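Part-time Desk and Kitchenette Assistant, Skosness

Sokier is looking for an assistant to keep our shared worktops in order at the Skosness office. The post is for 23 hours a week, Monday to Friday mornings, starting in May. It is a one-year contract in the first instance and may be extended.

We are a small firm dealing with letting records and tenants' correspondence. Staff do their paperwork and take their tea breaks at the same counters, so files and crockery end up side by side by the middle of the day. The assistant puts both back where they belong.

The work includes:

Washing and drying cups, tumblers and plates, and emptying the rack before noon
Returning lever-arch folders to the shelves in the right order
Checking that papers are punched and filed, with no loose sheets left inside the covers
Wiping down whiteboards once the person who wrote on them has agreed
Collecting marker pens and throwing out the dry ones
Wiping the worktops at the start and end of each shift

A typical stretch of counter has a bit of everything on it — a blue folder standing partly open, a whiteboard with red writing, a tumbler, and a wire dish rack with a flowered cup and a plate in it.

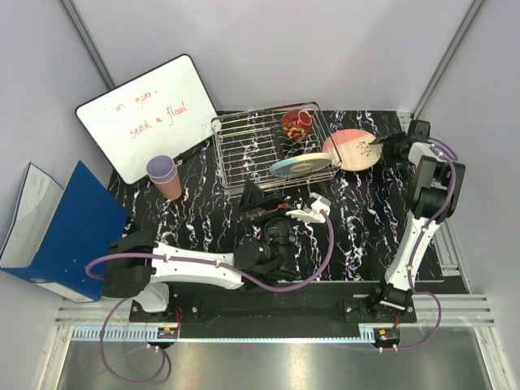
Wanuda adds that the folders take longer than the washing-up, and that anyone applying should be comfortable with a filing system that runs to nearly 100 binders. New starters are given a printed shelf list and spend the first week working alongside Samir.

You do not need previous office experience. We do ask that you can read handwritten labels, lift a full folder to shoulder height and stand for most of a shift. Some knowledge of filing would be useful — we will train you if you have none.

There are 30 days' paid leave, pro rata, and a 30-minute paid break each morning. Gloves and aprons are supplied. Parking is on the street; the bus stops outside.

To apply, send a short letter and the name of one referee to Nabila El Idrissi at the Skosness office. Please say which mornings you could come in for a trial shift, which is paid at the normal rate. Letters should reach us by noon on Friday.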